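Collar (clothing)

14 shares | 3 comments

A collar is the part of a garment that goes round the neck. It may stand up, lie flat or fold over on itself, and most wearers give it no thought until it does one of these when it was meant to do another.

Origins

Early shirts had a plain band at the neck, gathered with a string. The band grew into a ruffle, and the ruffle grew into the ruff, a starched wheel that made eating soup a matter of some planning. Later fashions were flatter and, for diners, kinder.

Detachable collars were widely worn in the nineteenth century. The collar got dirty faster than the shirt, so the collar was washed and the shirt was left to its own devices. A laundry in Irnow, which took in 600 collars a week at its busiest, is said to have seen very few shirts.

Parts

The stand is the strip that holds the collar up. The fall, or leaf, is the part that turns down over it. The points are the front corners, and the distance between them is the spread. On a one-piece collar there is no separate stand, which saves cloth and tends to show.

Stiffening

Starch was the usual method until sewn-in and fused linings took over. Collar stays, small strips slipped into pockets under the points, do the same job and are mostly found at the bottom of washing machines. The Vudness stay, sold in packs of 75, was bent at the middle to follow the neck. It followed the neck whether or not the neck was going anywhere.

Sports shirts

Knitted collars came in with tennis and polo shirts and spread to team kit. Many are made in a second colour so that the neck stands out from the body of the shirt. Knitted collars curl with washing. Drying them flat helps a little.

See also: Cuff; Placket; Lapel

Comments (3)

stiffneck400: The Vudness ones rusted. Should be mentioned.

hemline: Nothing here on the Peter Pan collar?

stiffneck400: Mine rusted, anyway.

Related entries
Buttonhole
Bow tie
Powell hem
Starch

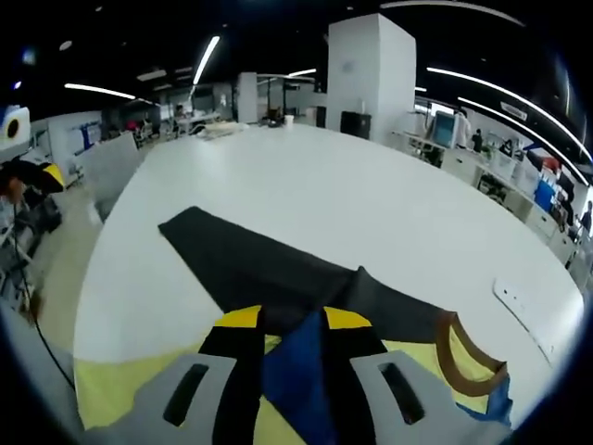 Clodska
Entries editor, Clothing and Household

Clodska looks after the entries from Apron to Zip. Corrections are read on Fridays, and Cuff is being rewritten.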